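Ticket: Clollex bike computer drops speed and distance on the Esstead loop
Status: Solved (I think!)
Opened by: Callum Lightfoot
Category: Sensors and pairing

Hi all, hoping someone can help because I've run out of ideas. I've got a Clollex head unit on my touring bike, paired with the wheel speed sensor that came in the same box. It worked great for the first 2000 miles and then in June it started losing speed for a few seconds at a time. The number goes to dashes, the distance stops counting, and then it all comes back like nothing happened.

My regular ride is the Esstead loop, out from Trirville and back, and I know it's 60 miles because I've done it more times than my knees would like. Last time out the Clollex gave me 58. Two miles just gone! That may not sound like much, but I keep a paper log as well and it bugs me when the two don't match.

What I've tried so far:

New coin cell in the sensor. No change.
Another new coin cell, from a different pack, in case the first pack was old stock. No change.
Unpaired and re-paired. It found the sensor right away, showed the battery at 100 percent, and then dropped out before I got to the end of my street.
Checked the wheel size setting. Still correct, and a wrong size wouldn't give me dashes anyway.
Left my phone at home, in case the two were fighting. Same dropouts, plus I got a flat and had no phone, so I don't recommend that one.

Update 1

Terence Treloar (he runs Treloar Cycles in Trirville, and he's been very patient with me) asked me to write down where the dropouts happen instead of just grumbling about them. So I did the loop again with a pencil and a card taped to my top tube. Most of them came on the long stretch before Esstead, where the pavement gets old and buzzy and there's no shade to speak of once the sun is high. I had a couple on the hill out of town too, but only on the way down.
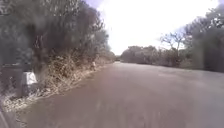 I also tried going slower, which was a pleasant way to spend a morning but made for a very long one. At an easy pace I got one dropout on the whole outbound half. Coming home I pushed harder and got them every few minutes. So it's speed, or vibration, or both, and I couldn't figure out how to have one without the other.

Someone on here asked if power lines could be doing it. I rode up and down next to the big ones by the water tower three times and it didn't miss a beat, so I'm ruling that out.

Update 2

Took the bike in to Terence. He spun the wheel in the stand and the reading was rock steady, of course. Then he held the hub and tapped the sensor with the handle of a screwdriver and there they were — dashes! He did it again and got dashes again. I have never been so happy to see something not work.

He popped the cover off and pressed on the little metal tab that holds the coin cell down. It hardly pushed back at all. His guess is that I flattened it myself by shoving batteries in at an angle, and since I'd changed it twice in one week I didn't have much of a defense. He bent the tab up a hair with a plastic pick, put the cell back in flat, and tapped it some more. Steady as anything.

Update 3

Did the full loop this morning, left at 6:40 and didn't baby it. No dashes on the buzzy stretch, no dashes on the downhill, and the total came out at 60 on the nose. I may have yelled a little in my driveway.

If you've got the same sensor and the same trouble, take the battery out first and look at that tab. If it's lying flat, lift it very gently with something plastic. Don't use a knife, and don't bend it back and forth, because Terence says they snap. The cell should go in under the tab and then lie down, so you feel a bit of spring when the cover goes on.

One leftover question for anybody who knows: can I add the missing miles back into the lifetime total by hand? I can edit single rides in the app but the odometer on the unit doesn't budge when I do. I'll leave the ticket open a few more days for that and then close it out.

Thanks, everybody — Callum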